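The budget closed at noon on Friday, January 5, 2018, and Haoran Xiong had one line left to settle.

The line read: second camera head, Ekus, 3935, delivery 21 days. Below it he had typed the alternative, which was to buy nothing and move the present head between arms when the schedule allowed. Moving it took 18 minutes if the bracket screws were clean. Calibration came on top of that and had never taken the same time twice.

He had worked at the Berdale site for eight years and had written eight of these budgets. The method did not change. Each item was given a cost, a service life, a supplier and a reason. The reason could not be longer than one sentence. He had rejected requests from people he liked on the grounds that the sentence had a comma in it.

For the camera head he had written four sentences and deleted them all.

He saved the sheet and walked down to the cell. The arms were powered and holding position. He stood at the rail with the quotation folded in his pocket and looked at the head for longer than the inspection form required. Two lenses, side by side, level. The form asked for dust, scratches and loose cables. He ticked no, no and no.

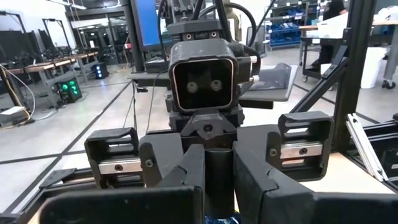 Zakaria had been told to expect the figure by ten and wanted to know why it was still open, and whether Haoran was aware that Adport would lease a head by the month with the calibration included. He was aware. He had put the lease through the sheet twice. It was cheaper until the second winter and dearer after that.

"Then buy it or don't," Zakaria said. "What's the reason field say?"

"It's blank."

"It can't be blank."

Haoran agreed that it could not. He explained that the arms shared the head on alternate shifts, and that whichever arm was without it ran on stored positions. The stored positions were good. The parts came to the same place each time, and the arm closed on them each time. Losses were within the allowance.

"So there's no case."

"There's no case on losses."

The line was quiet for a while. Someone at Zakaria's end was running a printer.

"Put down spares," Zakaria said. "One in use, one on the shelf. I'll sign spares."

Haoran went back upstairs. He typed: To hold a spare. It had no comma. He entered a service life, attached the Ekus quotation and moved the line to the approved column at eleven minutes to twelve.

Then he opened the January shift plan, where each arm had a row and each row had a box for sensing. One row said stereo. The other said none. He changed none to stereo, dated it from the day of delivery, and left the shelf location empty.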